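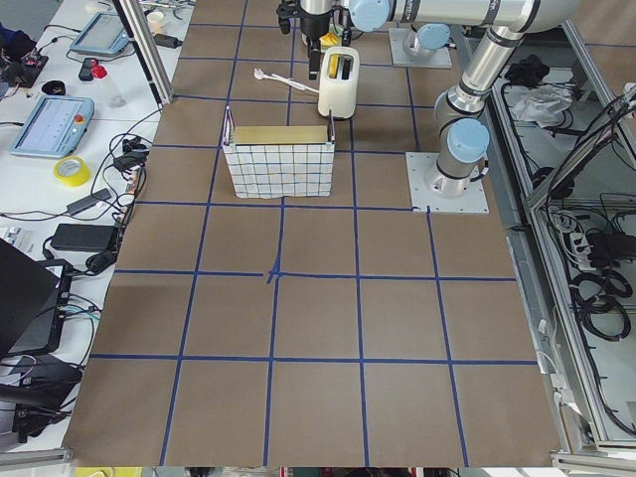
4.2 The place of the toaster in a small breakfast set

In the first part of the study we asked 300 households in Workville where they keep the toaster when breakfast is over. In this section we look at the things that stand near it: the plate, the storage box and the cord. These things are often left out of kitchen studies, although they decide how much of the counter remains free for other work.

We treat the set as one unit. The plate should be close enough to the toaster that a slice travels only a short way over the counter and few crumbs fall between. In Figure 2 the plate stands directly in front of the toaster, and the slice in the slot rises well above the top. A high slice is easy to take, but it also needs free space over the toaster, so the place under a low cabinet is not suitable.

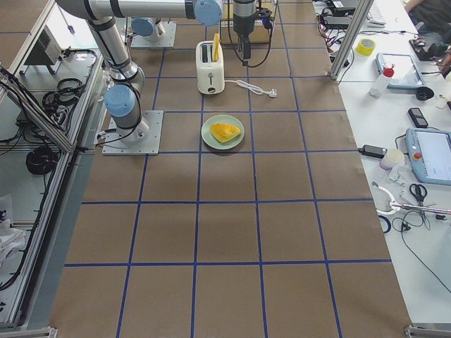
One respondent from Nustivbridge objected that the distance to the plate did not matter to her at all, and that the cord was the only thing which decided where her toaster could stand. She had a single outlet behind the stove, and she asked us to count the cord as a part of the set. We accepted this remark and added the cord to the form in February. In the earlier version, taken from the Baird checklist, it was not mentioned.

The storage box is a more difficult case. Many households used a box or a basket for things which have no shelf of their own, such as bread bags, cutting boards and napkins. A board that stands upright takes little floor area but needs a wall to lean on.

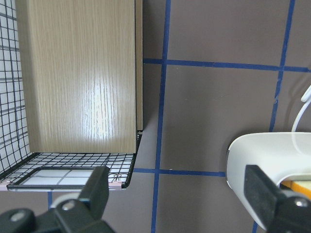
A board that lies flat over the rim works as a kind of lid, and it must be lifted every time something is taken out. In the Vedance interviews, 50 persons described this lifting as annoying, and several of them had moved the board to another place for this reason.
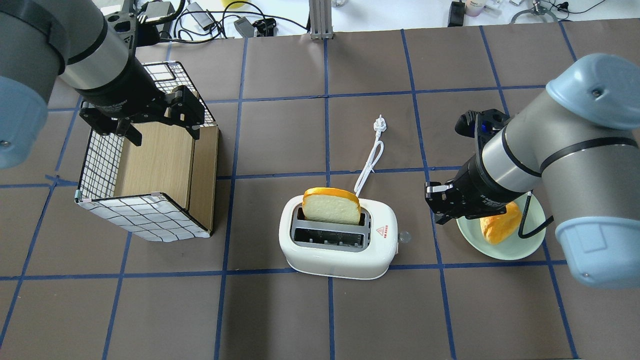 We therefore recorded the box in 2 states, open and covered, and we noted separately on which side of the toaster it was kept. The side was not used in the scoring. The results for both states are given in Section 4.3.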